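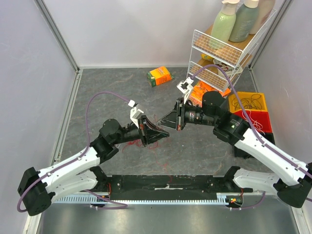
The reorganisation of the household pantry was completed in April, and the present entry records the principles adopted. For several years, dry goods, snacks and toiletries had been kept together in one cupboard of the Endine house, with the result that purchases were frequently duplicated. The revised arrangement relies on a white wire rack with wooden shelves, on which items are assigned a level according to weight and frequency of use. The three pump bottles are placed on the top, where they may be reached without disturbing anything else, and snack packets are confined to the levels beneath. Cables and string are not pantry goods in any sense, but a yellow and red bin beside the rack has been allotted to them until the hall cupboard is cleared.

The rack was purchased from Fullard for $189, delivery included. A larger model was offered at $255 and declined on grounds of width. Assembly required one evening and a rubber mallet.
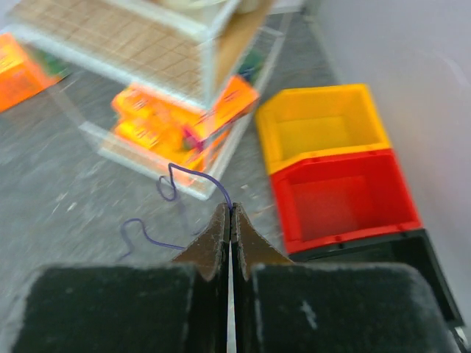

The second matter requiring attention was the storage of snacks. It had been the practice to decant biscuits and crackers into glass jars, a method recommended in the Quispe household guide and followed here for two winters. The jars were attractive, but best-before dates were lost and the cardboard accumulated regardless. Goods are now retained in their original packaging. The orange and yellow boxes have been stacked together on a lower shelf, and their colour is sufficient to identify them from the doorway. Stacking bins stand in a row along the wall for items that do not sit well on wire.

Readers have previously enquired whether open-fronted bins collect dust. They do, to a modest extent, and a monthly wipe with a damp cloth is recommended. Lidded tubs were trialled at the Purham flat and were found to be left open in any case.

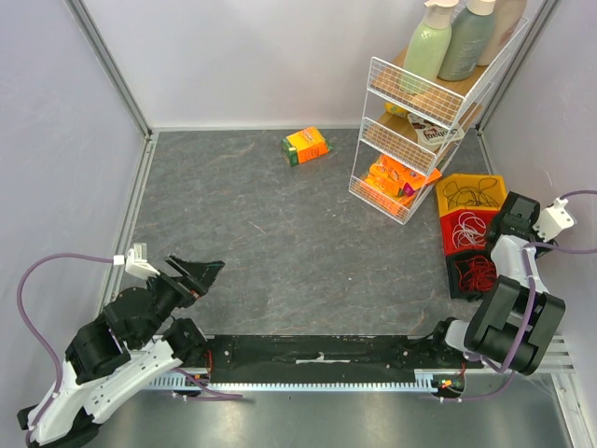

Photo: author's own

A review of the arrangement will be undertaken before the school holidays, when consumption of snack foods is expected to increase. The following points remain outstanding:

The bottom tier is at present given over to orange packets, and a limit on its contents has yet to be agreed.

The white package on the middle tier is to be turned so that its lettering may be read the right way up.

Labels for the bins have been ordered but not received.

Comments concerning suitable shelf liners for wire racks are welcome and may be left in the usual place.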